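Before the arm moves, the arm moves on a screen

Heffernan sells a robot that tidies cabinets and a simulator to teach it with. We asked the product manager which one people are supposed to want.

The demonstration unit at Heffernan's office is switched off when I arrive, and it stays that way for most of the morning. The product manager, who agreed to talk on the condition that the article be about the product and leave personalities out of it, seems to regard this as a feature.

"People come in and want to see it wave," the manager says. "It doesn't wave. It has two fingers and a job."

The product is called Soltonow, and it is a kit: one arm, one two-finger gripper, a controller box and a license for Celness, the simulator in which the arm is supposed to learn its job before it is allowed near your furniture. Heffernan markets it to small workshops, fitted-furniture makers and the kind of technical college that has a budget in April and none by summer. The kit costs more than a used van. The Celness license can be bought separately for 520 dollars a year, and I had been told by two people outside the company that this was the only part worth having.

I put this to the manager, who takes it better than I would have.

"The license is where the hours go," comes the answer. "You'll spend a week with the arm and a year with the software. I'd rather people started with the software and got annoyed there. It's cheaper to be annoyed there."

We sit down at a monitor. Celness opens on a gripper's-eye view of some woodwork, and for a moment I can't say what I am looking at. There is reddish-brown grain, a good deal of beige, and two black fingers poking up from the bottom with a gap between them.

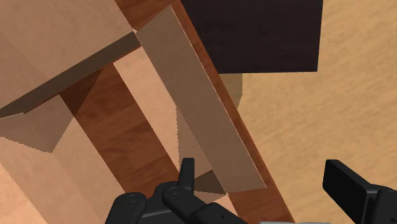 Questions and text by the Fumley Workshop Review desk
27 January 2026

I ask whether customers find the view confusing.

"Every one of them," says the manager. "They expect to see a room. They want a nice cabinet from across the floor, with a plant. The arm doesn't get a plant."

The close view is, in fairness, what the arm has to work with. From there a board is a slanted shape, and so is a shadow, and software that can't tell the two apart will sooner or later try to pick up a shadow. I ask how often that happens.

"Less than it did."

Is there a figure?

"There's a figure. It depends what you count as trying."

I let that one go and ask about the graphics. The wood grain is pretty good, and the tan surface on the right has a speckle to it that I would accept in a kitchen. Some of the edges are another matter. Along one of the dark strips there are fine jagged teeth, of a sort I last saw on a rented video game.

"You can turn the quality up," the manager says. "Then it runs slower. Most people turn it up for the first day, take a picture of it for their boss, and turn it down again."

Does the robot mind?

"It minds lighting. It minds if every surface is the same color. A bit of a ragged edge on a shadow doesn't bother it half as much as it bothers reviewers."

Celness works by repetition. A user sets up a task, such as closing on the edge of a panel or getting hold of a box on a shelf, and the program runs it again and again with small changes: the light moves over, the wood gets redder, the box turns a few degrees. The standard license allows up to 4,000 of these runs overnight on an ordinary desktop machine. In the morning there is a report, and the report is long.

"We had a version with a short report," says the manager. "It had a green circle or a red circle. Customers loved it. Then they'd call and ask why the circle was red, and we'd have to read them the long report over the phone."

The training material is less well thought out. The manual I was given runs to 300 pages, and the part about mounting the gripper comes after the part about calibrating it. When I mention this, there is a short silence.

"It's in the order we wrote it," the manager says. "We're fixing the order."

Support is by email. A reply is promised inside 10 working hours, a unit of time I had to have explained to me, and which I still think of as a day and a bit. Spare finger pads are sold in pairs. The manager would like it known that they wear unevenly and should be changed in pairs too, even when one of them still looks fine.

I bring up the question that anybody with a bench and a bank loan is going to ask, whether a robot trained on a made-up cabinet can handle the one in the shop.

"Some of it carries over straight away. Reaching carries over. Lining up the fingers, mostly. Anything where it has to push, you'll want to do again on the real thing, slowly, with your hand near the stop button. Real wood sticks. Ours only sticks if you tell it to."

So you tell it to?

"There's a slider."

How do you know where to put the slider?

"You guess, and then you go and pull on your cabinet door, and then you guess again." The manager seems pleased with this and adds that it is in the manual, toward the back.

Heffernan will lend the simulator for a month without charge, which seems to me the sensible way in. The full kit can be seen by appointment and comes with a day of on-site setup. A second day is extra, and when I ask how many customers end up needing the second day, the manager gets up to switch on the arm.

It takes a while to start. Then it lifts, turns a little to the left, opens its two fingers and stops there.

"It's waiting for a task," says the manager. "You have to give it one."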